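Flitside Forums > Home and Kitchen > Water and Plumbing

Thread: Hard water and a tankless heater, softener or not?

ketill_b
Moved into a house on well water in January. The test came back at 104 ppm for hardness, iron was low, pH was fine. The last owner put in a tankless gas heater and no softener. The installer who came to look at the gas line told me I would kill the heater inside of three years without one. He also sells softeners, so take that how you want.

He quoted me for a Pavine unit with the bypass valve and a new drain line. I have the money but I would rather spend it on the back steps, which are rotting.

Does anybody run a tankless on water like this with nothing in front of it?

draincock
104 isn't that hard. It's the low end of moderate. I ran a tankless on worse than that for years and flushed it every spring with white vinegar. Skip the softener and buy a little transfer pump and two washing machine hoses.

Marla in the Valley
I'd get the softener. Flushing works if you do it, and most people do it once. My sister had the same plan and her heater started throwing a flow error the second winter.

Also it isn't only the heater. Faucet screens, shower doors, the dishwasher, the ice maker. You notice it everywhere.

draincock
At 104? You notice it at 250. I think you're talking about different water.

Marla in the Valley
Ours was 140 at the last test. Not that different.

Thorarinn B.
I'll put in my two cents since I have had it both ways in the same house.

We had no softener when we bought. The kids were small and everything in the kitchen was plastic, and after a few months all of it had a chalky film that the dishwasher only made worse. Glassware looked like it had been sanded. I put a softener in and the film stopped, although the stuff that was already etched stayed that way.
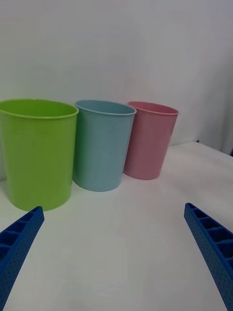 The downside was the salt. I was hauling bags down a bad set of basement stairs, and the drinking water tasted flat to me. I ended up running a separate unsoftened line to the kitchen cold tap and the outside spigots. If you do go with a softener, have them plumb that from the start. It cost me a whole Saturday to add it later and I had to open up a ceiling.

Þórarinn Bjarnason

ketill_b
Thanks, that's useful. The kitchen line is easy to get at from the crawlspace so I could do that part myself.

What did you set the hardness at on the control head? The guy said to set it higher than the test number to be safe.

Thorarinn B.
Only if you have iron. You add a bit for iron. If yours is low, set it to what the test says and leave it. Setting it high just burns through salt. Check the units too -- most control heads want grains, so divide your ppm by 17.1. You'd be at 6.

draincock
Six grains. Like I said, not hard.

pipe_and_slippers
Whatever you do, don't buy one of the magnet things. My neighbor clamped a Meson on his main and swears by it. I looked at his kettle. It has the same crust mine had.

Ketill, does the heater have service valves on it? The red and blue handles with the little capped ports. If it doesn't, then flushing is a much bigger job than draincock is making it sound, and that would change my answer.

ketill_b
It has the valves. One of the caps is stuck on pretty good but it's there.

pipe_and_slippers
Then I'd flush it now and look at what comes out. If the vinegar comes back clear with a few flakes, you're fine on a yearly flush. If it comes back like milk, think about the softener. Use four gallons, run it for an hour, and close both isolation valves before you open the ports. Rinse it with fresh water after. Clean the inlet screen while you're down there.

Marla in the Valley
That's fair. I would still want the softener but it's a good way to find out first.

Is the house on septic? There's a lot of argument over whether the brine discharge hurts the tank. Ours has been OK but we have it set to regenerate by gallons used and not on a timer. I wouldn't buy a timer model at all.

ketill_b
Septic, yes. The Pavine is metered, I checked the sheet.

I borrowed a pump from a guy at work and I'm going to do the flush Tuesday after supper. Some penetrating oil is on the stuck cap now.

draincock
Hold the valve body with a second wrench when you turn that cap. Don't let the valve take the load.

ketill_b
Will do.

ketill_b
Did it. Cap came off with the two wrenches. The vinegar came back a little cloudy with some grit in the bottom of the bucket, maybe a teaspoon. Inlet screen was half plugged with sand, so I guess I also need a sediment filter ahead of everything.

Going to hold off on the softener and do the steps first. Anyone have a sediment filter housing they like? 1 inch line.

pipe_and_slippers
Get a spin-down with a purge valve at the bottom. Put it after the pressure tank.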